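《柔性织物抓取作业操作守则》第二版今天上线,全文免费下载
Kellar 新闻中心
发布日期:2026年9月18日
分享 | 打印 | 收藏

大家好,我是 Kellar 标准小组的执笔人。第二版守则终于发出来了!公关同事本来给我准备了一份很正式的稿子,我读了两遍觉得太像说明书,就跟他们商量,这次由我自己来写,啰嗦的地方请多包涵。

先说这份守则管什么。它管的是机械臂处理毛巾、抹布、床单这类软东西时的规矩:工位怎么布置,夹爪能用多大力,人什么时候可以伸手,记录要留哪些。硬零件的规矩业内已经很多了,布料这一块一直各写各的,同一条毛巾在两家工厂能有两套做法,验收的时候吵得不可开交(我自己就吵过好几回)。

第一版是今年2月放出来征求意见的,一共收到2,123条反馈,其中1,025条都在说同一件事:“放入容器”到底怎么算完成?布的一角搭在筐沿上,算不算?我们内部为这个问题开的会,比其他所有章节加起来都多。

第二版的写法是这样的:夹爪松开并退出容器上方之后,织物没有任何部分垂在筐沿以外,才可以记为完成。搭着一角的,记为“部分放入”,单独统计,不许并进成功数里。有几家集成商觉得太严,我理解,但数据口径一松,后面谁跟谁都没法比。

再说几条改动比较大的。

工位台面:要求浅色、哑光,作业区内不放与任务无关的物品。键盘鼠标这类东西请放到另外的桌面上,跟作业台分开。

容器:同一工位有两个以上容器时,颜色或外形要有明显区别,位置在班次开始前确认一次,中途挪动要写进记录。

视角:至少一路腕部视角加一路固定视角,两路都要存。只看一路,布料后面发生了什么经常说不清楚。

悬垂:织物提起后,下端离台面的高度由各单位自己定,但要写下来,不能今天一个样明天一个样。

人员:机械臂通电期间,手不进作业区。布卡住了也一样,先停机,再处理。这一条第一版就有,这次一个字没改。

蓝色毛巾作业,腕部视角与固定视角各一张:

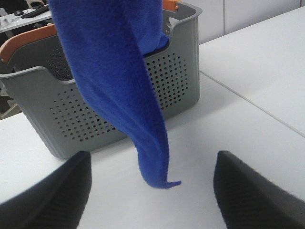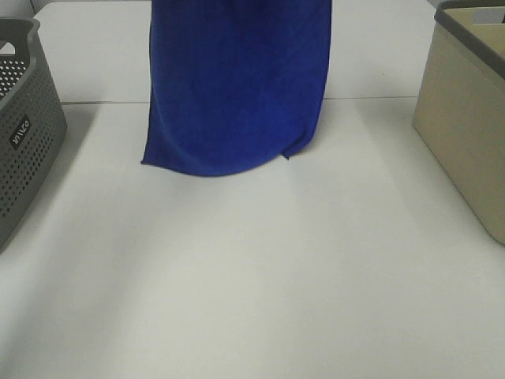

试行方面,Ovis 和 Govindasamy 两家从春天起就按草案在跑,每家每轮做2,000次抓放,每满200次抽查一遍记录。他们提的意见特别细,连表格里“备注”一栏太窄都写进来了(已经加宽!)。Hesen 负责把守则翻成英文和马来文,英文版跟中文版同时上线,马来文版还在校对,校完就放到同一个页面上。

有朋友问,这份东西是不是强制的?不是,它是推荐性的操作守则,不能代替各地的安全法规,也不能代替你们自己做的风险评估。不过从今天起,Kellar 自己的新项目一律按第二版验收,老项目给半年过渡期,过渡期内两版都认,报告里写清楚用的哪一版就行。

还有些事这版没来得及写,比如湿毛巾,比如两只机械臂一起叠床单。草稿我手上有,但试行数据不够,硬写进去心里没底,就留到下一版了。手里有这方面记录又愿意分享的单位,请一定联系我们,格式乱一点没关系,我来整理。

下载方式:Kellar 官网“标准与规范”栏目,不用注册。压缩包里有守则正文、空白记录表和一份与第一版的逐条对照。
意见反馈:下载页底部有表单,长期开放。
媒体联络:请通过 Kellar 新闻中心页面留言,工作日内回复。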